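Covering a big work table with brown paper and a tape grid: how do I keep it flat?

Posted in Workshop & Craft Room
2022-12-01
179 views

tapeline_beginner

I have a large table that I cover with brown paper and then divide into squares with blue tape. I use it for sorting and laying things out, so each square gets its own pile and I can tell at a glance where everything goes. It works fine for a few weeks. Then the paper gets creases, the tape starts to look crooked, and the squares toward the front look bigger than the ones at the back.
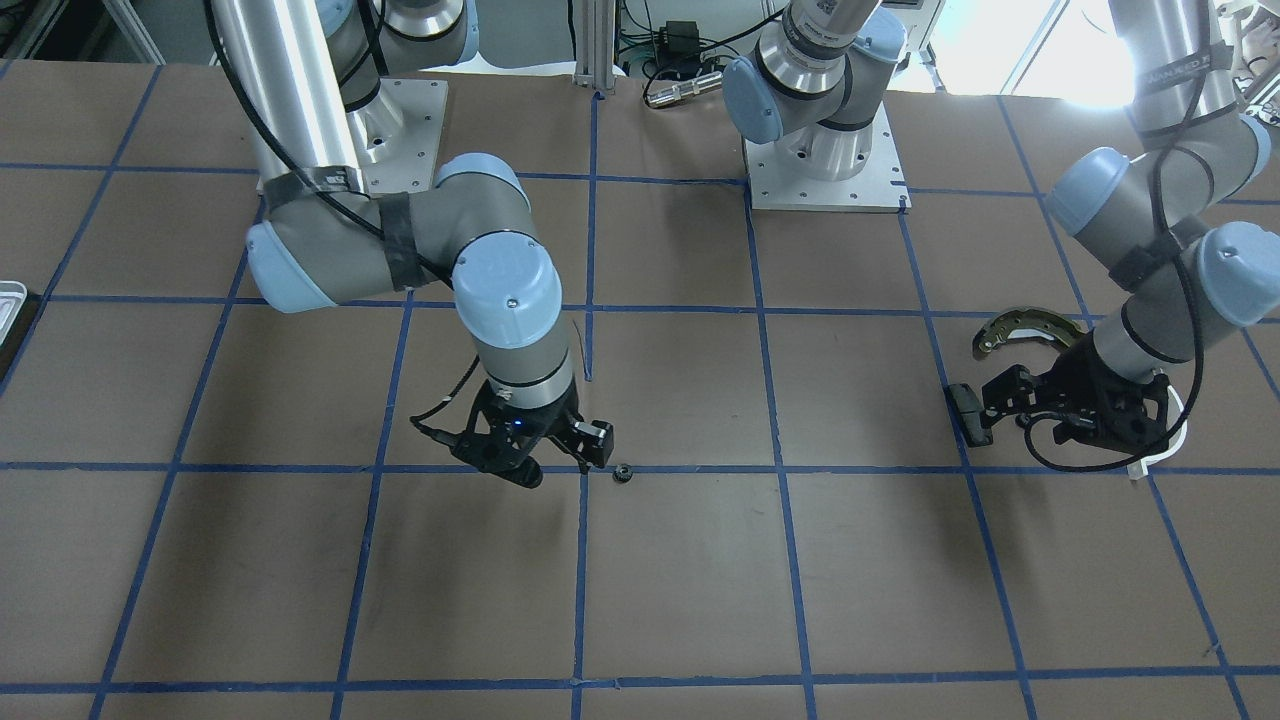 I have redone it once already, in October, and I would like the next one to last longer. The paper I used was a Nurkwood roll, the heavier of the two they had at the store. My questions are mainly about the paper. Should I tape it down on all sides or leave one side free? Do I need to overlap the sheets where they meet? And is there a trick to getting the long lines straight without a helper? I do them by eye right now and have to pull them up and start over more than I would like.

I do not want to paint lines on the table itself. The layout changes when the job changes.

Zarmeena Janjua

I have done this on and off for years for cutting and sorting, first at home and now in a shared workshop in Plekodbridge. Most of the trouble comes from how the paper goes down, so start there.

Unroll it the day before and lay it face down with something heavy on each corner. Paper straight off the roll wants to curl back and it will fight the tape. When you put it on the table, tape the back side first, the whole length. Then go to the front and smooth from the middle out to the sides with your forearm. Tape the front, then the two short sides. If you tape all the corners first you trap slack in the middle and it turns into creases as soon as you lean on it.

Where two sheets meet, butt them together and do not overlap. An overlap makes a ridge, and anything small you set on it will tip or slide. If you can, plan the sheets so a line of the grid runs right over the seam. Then the tape you were going to put down anyway holds the joint closed. You will probably not manage it for every seam, and the ones left over will show. They don't hurt anything. 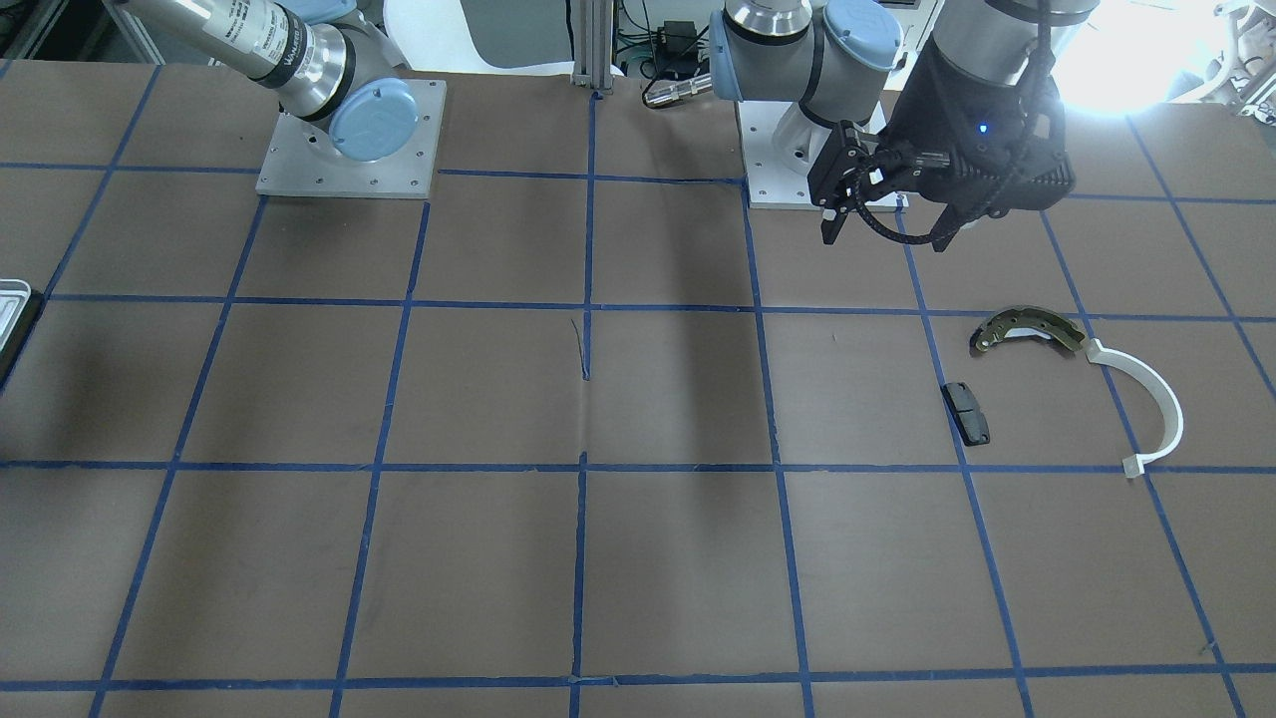
Brown covering with the tape grid on it. A few seams show between the sheets.

For straight lines, measure from one side of the table only. Put a small pencil tick at the back and a matching one at the front, both measured from the same side. Stick the tape to the back tick, unroll the full length in the air, pull it snug, line it up with the front tick and lower it. Press it down only after it is where you want it. If you press as you go, it will wander. Snug does not mean tight, by the way. Stretched tape creeps back and lifts at the ends.

As for the front squares looking bigger, check them with a ruler before you redo anything. If you stand at the front of a deep table the lines will always look like they spread toward you. Mine measured the same front to back and I had been blaming the tape.
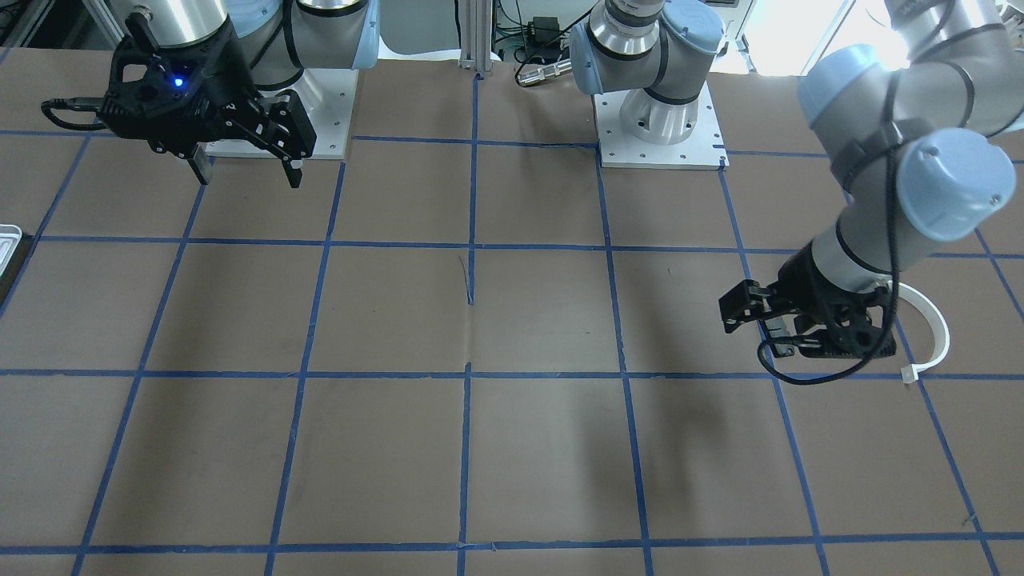 On scuffs and wrinkles, I would leave them alone until they get in the way. A faint wrinkle does no harm. A sharp crease you can sometimes press out with a dry iron on low and a cloth in between, but lift the tape from that area first or the glue will soften and stay on the paper. When a patch is really worn, cut out that one square along the inside of the tape, drop in a new piece the same size and run fresh tape over the joints. I replace the whole covering maybe twice a year.

shelf_and_a_half

Get the Atadel tape, 50 yard roll. The cheap stuff lifts.

gridley_m

Agree with most of what Zarmeena said, but I do leave one short side untaped. Our room gets damp and then dry again, and paper swells and shrinks with it. With all sides taped mine bubbled in the middle. With one side free it stays flatter, and I just keep a Shawky clamp on that side so it doesn't slide.

For the lines I use a long level as a straightedge. Slower, but I only do it once.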